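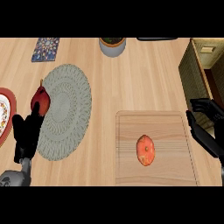

灰色圆餐垫与红梨

Ritora 钩编试织者招募：一起把二十八款餐桌图解钩出来

发布日期：2026年3月16日，星期一

我们在找喜欢钩针、也喜欢挑毛病的人！

Ritora 是一间做手工图解的小工作室，平时出单张图解，偶尔办线下的钩编下午。去年冬天我们开始整理一本讲餐桌钩编的书，从圆餐垫、杯垫、隔热垫，一路做到面包篮衬布和桌旗，目前定稿的图解有28款。文字写好了，符号图也画好了，接下来就是我们最盼着的一步：把图解交到不认识我们的人手里，看大家能不能顺顺利利地钩出来。

自己写的图解自己读，怎么读都通顺。Yamila Herrera 负责全书的圆形图解，她有一款扇形边的餐垫，自己钩过很多遍，每次都平平整整。结果第一位朋友拿去试，钩到第七圈就鼓成了一顶帽子。查了半天，原来是文字里少写了一次加针，而 Yamila 的手早就记住了，根本没看纸。那顶“帽子”现在挂在工作室门后，我们都挺喜欢它的。

所以这次试织，我们想认认真真地做，也想做得开心一点。

试织者要做什么

每位试织者会领到一款图解，想多试的可以在报名时注明，我们尽量安排。你需要按照图解完整钩完一件作品，边钩边记下读不懂的地方、针数对不上的地方、符号图和文字不一致的地方，以及你觉得可以说得更清楚的句子。钩完以后量一下定型前和定型后的尺寸，称一下剩下的线，填一份反馈表，再附上几张自然光下的照片。

照片不用讲究布景，平铺在桌上拍得到整个边缘就行。要是能再拍一张反面，我们会特别感谢，藏线头那一节正需要这样的参考。

试织期是五周，中间有一次线上碰头，由 Florencia Alarcón 主持。她是这本书的文字编辑，脾气很好，问多少遍“这个括号到底重复到哪里”都不会烦。碰头会用中文进行，来不了的可以看文字记录。

我们想找什么样的人

这次共招100位，各种程度都需要，新手请千万不要客气。书里有好几款是写给第一次钩圆的人的，老手来试反而试不出问题。报名表上会请你选一个最接近自己的程度：

入门：会锁针、短针、长针，能看着视频钩完一件小东西。
熟练：能独立读文字图解或者符号图，钩过圆形织物，知道什么时候该加针。
老手：钩过复杂的花样，遇到浮针、爆米花针、蟹形针不慌，最好还能告诉我们别人可能会在哪里慌。

左手钩编的朋友，我们很想认识你们。全书的示意图都是按右手画的，左手读者要怎么读，目前只有一页说明，由 Gervasio Jara 撰写。他本人是左撇子，但他一再强调自己一个人的习惯不能代表所有人。左手试织者会单独建一个小组，专门讨论这一页。

年龄满十八岁，所在地不限，能用中文写反馈就可以。有没有出版或者教学经验都不影响。

线材和工具

线由我们寄。每份材料包里有一团110克的棉线、一枚记号扣和一张打印好的图解。杯垫和隔热垫用一团足够，餐垫和桌旗会按款式加量。颜色有灰、燕麦、砖红和墨绿，报名时可以填喜好，但我们没办法保证每个人都拿到第一志愿。灰色总是最抢手，Gervasio 说他理解不了，可他自己桌上铺的也是灰的。

钩针请用你自己的。图解上标的是建议号数，你的手松手紧，换大换小都没关系，请把实际用的号数写进反馈表。密度小样也请钩一块，我们知道很多人不爱钩小样（我们也一样），可是尺寸一栏全靠它。

对棉纤维过敏或者平时不用棉线的朋友，可以用自己的线参加，材料包折换成一款已出版的电子图解。

你会得到什么

按时交回反馈表的试织者，会收到一本印刷版的成书，名字印在书后的致谢页上，写真名、网名或者不署名都随你。钩好的作品当然归你自己，送人也好，自己垫汤碗也好。

每份完成的试织另有一笔酬劳，入门款、熟练款和老手款的金额不同，详细数字写在报名后寄出的参加说明里，请看过再决定要不要确认。我们规模不大，给不了很高，但不想让大家白白花时间。

此外还有一间线上的聊天室，从开工到交稿一直开着。上一次做杯垫小册子的时候，聊天室里有人连夜比较了五种起圈的办法，魔术环、双绕环、锁针环统统钩了一遍，排成一排拍给大家看。那张对照图最后成了小册子里最受欢迎的一页！

关于圆垫子的一个特别请求

圆形款占了全书很大一部分，也是最容易出问题的一部分。中心紧一点，外圈就会翘；外圈加得太勤，边缘又会起波浪。扇形边更是如此，钩的时候看着不平，定型以后可能就好了，也可能没好。领到圆形款的朋友，请在每隔几圈的时候把织物放到平的桌面上看一眼，翘了、皱了都先别拆，记下是第几圈，再继续往下钩一圈看看。我们最想知道的正是“从哪一圈开始不对劲”。

定型请按图解末页的方法来，喷湿、铺平、用珠针固定，等完全干透再量。没有定型垫的话，一条厚毛巾也能用。

时间安排

报名表随时可以提交，名额满了就关闭。收到确认信以后，请在三天之内回复收件地址和颜色喜好。材料包统一寄出，收到的那天开始算五周。反馈表收齐后我们会修订图解，改动大的几款可能会再请几位朋友试第二轮，愿意参加第二轮的，在报名表最后一栏打个勾。书计划在12月付印。

如果中途有事做不下去，写信说一声就好，线不用寄回来，钩到哪里就反馈到哪里。半件作品的笔记我们也照样会读。

怎么报名

请写邮件给负责联络的 Benjamín Daza，标题写“试织报名”，正文里包括：

你的称呼和所在城市
程度（入门、熟练或老手），惯用左手还是右手
习惯读文字图解还是符号图，或者两样都看
想试的类别：杯垫、餐垫、隔热垫、面包篮衬布、桌旗
一两张你钩过的东西的照片，歪的也可以
每周大概能拿出多少时间

邮箱地址在 Ritora 网站的联系页上。Benjamín 会在一周之内回信，没收到的话请先翻一下垃圾邮件，再来催他。

几个常被问到的问题

只会棒针能参加吗？
这本书里全是钩针款，棒针的朋友可以按入门报名，只要会三种基本针法。

试织期间可以在社交平台晒作品吗？
成品照可以，欢迎晒！图解的文字和符号图请先不要公开。

可以和朋友一起报名吗？
可以，请各写一封邮件，并且在信里注明对方的名字，我们会给你们安排同一款。两个人对着同一张图解钩出两个尺寸，对我们来说是非常好的材料。

之前参加过杯垫小册子的试织，还能再来吗？
太欢迎了，信里提一句就行，Benjamín 多半还记得你的名字。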